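Four Compartments

19 January 2019

I have bought a tray. I realise this is not news on the scale people come here for, but it is January, and I had promised myself the desk would be dealt with before the month was out.

The desk, for anyone new, is a pale wood-grain thing with a front edge that has started to chip. It came from Bellar in the years when I thought a desk was a desk. Since then it has held one of everything and two of most things: dead biros, foreign coins, the spare key to a bicycle I sold, and a pot of Kesta wood filler bought for the chipped edge and never opened.

The tray is from Faltusden, the shop by the station that sells boxes to put your other boxes in. It is wooden and shallow with a yellow rim, and thin walls split it into four, two bigger sections at the back and two at the front. I spent longer choosing it than I spent choosing the desk. There was a Fukuda one with 6 sections, but I don't have six kinds of anything. I have one kind, which is bits.

So everything came off, I wiped the top down, and the tray went in the middle, where I could admire it.

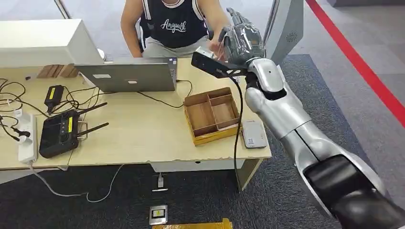
My sister rang that evening and said a tray was only a drawer with the lid off, and that I'd have it full of receipts by the end of the month. She also wanted to know what was going in each section. I said I was still thinking. She said that was what I'd told her about the spice rack.

She has a point about the spice rack.

My current plan is pens in the back left, paper clips and their relations in the back right, and the front two kept for things I am using that day. The cables I have given up on. The laptop has one, and it loops across the desk wherever it likes. I bought some cable ties once and they are in a bag with, I think, other cable ties.

The filler is next. The tin says to sand first, so that may be February.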